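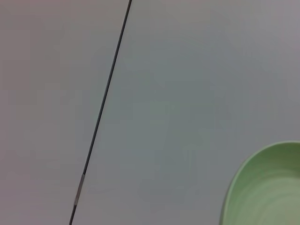
About Preko

Preko is a shared kitchen and cooking school. Two rooms, one long corridor, a lot of bowls. We teach people to cook plain food well and we rent the benches out when there's no class on.

Zineb Ezzat started it in August, in the back half of an old print shop, with 40 borrowed chairs and one oven that ran hot on the left. The oven is gone. Most of the chairs are still here, sorry about your back.

What we do

Evening classes – bread, soups, knife basics, pastry if enough people sign up. Twelve to a class at the most, two to a bench. You cook, you eat what you made, you wash up. Washing up is part of the class and yes we mean it.

Bench rental by the half day. Jam makers, a dumpling stall, a man who does only pickles. Bring your own ingredients and your own knives if you're fussy. Pots, trays, bowls, scales and towels are here.

School visits. Ages 8 and up. We do flatbreads with them mostly, it's quick and everybody gets flour on their shoes.

The room

People ask about the tables so: they're pale gray tops pushed together in pairs, smooth, no pattern. We wanted something you can see crumbs on. First set was dark and speckled and looked clean when it wasnt. Zineb hated them. We sold the lot to Resteo, the cafe two doors down, who love them.

The joins are where the work is. Flour gets in there, sugar is worse. After every session each table gets scraped, washed, wiped along the seam with a folded cloth and left bare. Nothing lives on the tables overnight. Bowls go back on the low shelf by size, boards on edge in the rack, whisks in the tall drawer – not the wide one, the wide one is for rolling pins.

If you rent with us you get this as a sheet on the wall. Please read the sheet.

Rates and such

Class: 50 per person, food included.
Deposit for bench rental: 298, back to you when the key comes back.
Gift cards at the front desk or by phone. They don't expire.

Half day means 7 to 12 or 1 to 6. The hour in between is cleaning, so don't leave dough rising on a bench and go out for lunch. Ask first and we'll find it a corner.

Who we work with

Flour and dry goods come from Ogundipe, who deliver early and carry it up the stairs, bless them. Aprons are washed by Britis. Leftover bread goes to the shelter on the next block, same evening.

We passed 1000 students this fall. Didn't plan a party, somebody made a cake anyway.

Who we are

Zineb teaches bread and runs the place. Three other teachers, part time, all of them cooked in restaurants before and didn't want the late nights any more. One person on the desk, mornings only, so if you call after noon leave a message and say your number slowly.

Finding us

Green door, side street, ring the top bell. The bottom bell is the dentist. No parking out front but there's a lot behind the pharmacy. Step-free way in is through the yard, call ahead and we'll unlock teh gate.

New class list goes up at the start of each month. Email is best for bookings, phone for everything else.

Page last updated 18/12/2019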